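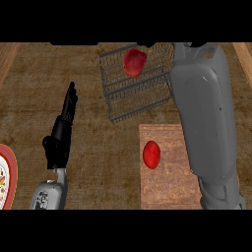 Zallonau's 1.4 patch and the save I almost gave up on

I started Zallonau in February, on a recommendation from Kwabena Atinga, who I used to play a lot of strategy games with back when we lived in the same building. He said it was a slow trading game with a map you would learn by heart. That sounded fine to me. I work until six most nights and I don't want anything that asks for quick reactions after dinner.

The game puts you in charge of a small river port. You buy barges, you hire crews, you move grain and salt and timber up and down the water, and every spring the river floods and changes which channels are open. There is a story, but it is thin and you can skip all of it. I skipped most of it.

By the time the patch came out I had played 196 hours on a single save. I had the eastern half of the map more or less under control and was losing money in the west, where the rival company, Tokarz, undercuts you on everything. In the old version Tokarz would sell below cost for as long as it took to push you out of a town. It didn't seem to have a bank balance at all. You could sit there and watch them lose money on every load of salt for two years of game time and nothing would happen to them.

So the first thing I looked for in the patch notes was whether that had been fixed.

What changed

The notes are long and badly organized. They run to 295 entries, and they aren't sorted by anything I could work out. A fix for a misspelled tooltip sits right next to a complete rewrite of how loans work. I read all of them over two evenings. These are the ones that made a difference in my save.

Rival companies now have real accounts. If Tokarz sells at a loss, the loss comes out of its money, and when the money runs low it closes warehouses. This is the change I wanted.

Crews get tired. Before, a crew could run the same route forever. Now each trip adds fatigue and you need to rest them in a town with an inn. It is more work, and I was annoyed by it for the first few hours.

Flood forecasts are less exact. You used to get the list of closed channels a full month ahead. Now you get a range, and it narrows as spring gets closer. I like this more than I expected to. My old routine was to look at the forecast, reroute everything in one sitting and then fast-forward. Now I leave a couple of barges idle in the middle of the map and wait.

The warehouse screen can be sorted by age of goods. It should have been there at launch.

Loans have a fixed term. You can no longer roll one over into the next one. I had a loan open that I had been rolling over since the first winter, and when I loaded my save after the patch the whole thing came due at once.

The loan problem

That last one nearly ended the save. I loaded in, got a message saying the bank wanted its money in sixty days, and had less than half of it on hand. I had plenty of barges and goods, but most of my cash was tied up in a dock expansion at Fuvitz that wasn't going to be finished until summer.

I looked on the forum and found a thread full of people in the same position. The advice was mixed. Some players said to go back to the old version through the beta menu and pay the loan down there before updating. Others said to sell the fleet and rebuild. One person said to declare bankruptcy, which apparently gives you a different ending, but I wasn't done playing.

The post that helped was by a player named Henrique Matos, who had written up the whole thing with prices. His point was that the bank counts stored goods as collateral if they are in a town with a bank branch. In the old version this didn't matter, so none of us had paid attention to it. If you move your stock to a branch town before the due date, you can take out a second loan against it on the new terms and use that to pay off the first.

I spent the next two evenings hauling everything I owned to Detik, which has a branch and enough warehouse space. I had to buy extra storage there at a bad price. The crews were exhausted by the end, and one of them quit, which I hadn't known they could do. But the goods arrived in time, the new loan went through, and the old one was paid with four days left.

I am still paying the second loan. It has a higher rate and I will be at it for another three years of game time. Still, it was the best stretch I have had with the game. Before the patch I had stopped making real decisions in the east. Everything there ran on routes I had set up weeks earlier, and I was mostly watching numbers go up.

How Tokarz plays now

It is a different opponent. They came at me in the west with the same low prices as before, and for the first season I thought nothing had changed. Then in the fall they shut their warehouse in one of the smaller towns, and a month later another one. I moved into the first and let the second go, as I couldn't afford both with the loan hanging over me.

After that they started behaving more carefully. They kept salt, where they were strong, and dropped timber almost completely. Timber prices went up across the west and stayed up for a year. I wouldn't call it smart exactly, but it looks like a company trying to survive, and it leaves openings you can plan for.

They can also recover, so don't assume they are finished. I ignored them over one winter and they were back in the timber trade by the thaw with new barges. I think they borrow from the same bank you do, but I haven't found anything in the notes that confirms it.

Things that still bother me

The music stops for long stretches. I thought it was my headphones and went through two pairs before I found other people reporting it.

Text is too small on a television. There is a scaling option now, but it only affects the menus, and the town names on the map stay the same size. I moved back to the desk for this game.

Resting crews needs a proper automatic setting. You can tell a crew to rest when tired, but they will rest in whatever town they happen to be in, and if there is no inn they just sit there and recover almost nothing. I have started building routes around inns, which works but takes a lot of clicking.

Autosave still happens at the start of each month and still freezes the game for a few seconds. On a big save like mine it is closer to ten. I turned it off and save by hand, and I have lost progress once by forgetting.

The tutorial also hasn't been updated. It still tells new players that loans can be extended, which is no longer true. Kwabena started a fresh save to see the new version from the beginning and ran straight into it. He had borrowed as much as the bank would give him in the first month because the tutorial told him to. He restarted and is being more careful this time.

Should you update an old save?

If you have no open loans, yes, go ahead. Everything else carried over fine for me. Barge routes stayed in place, the town relationships were the same, and my half-built dock picked up where it was.

If you do have a loan open, check how big it is first. Back up the save folder, then look at which of your towns have a bank branch and how much storage you have in them. Do that in the old version, where you have all the time you want. I did it the other way around and spent an evening on the forum with the game paused.

I plan to keep going with this save until the second loan is paid and the dock at Fuvitz has earned back what it cost. It opened in the summer, a little late, and for now it is mostly handling grain. The next flood forecast shows three channels that might close on that side of the map, and I have six barges down there.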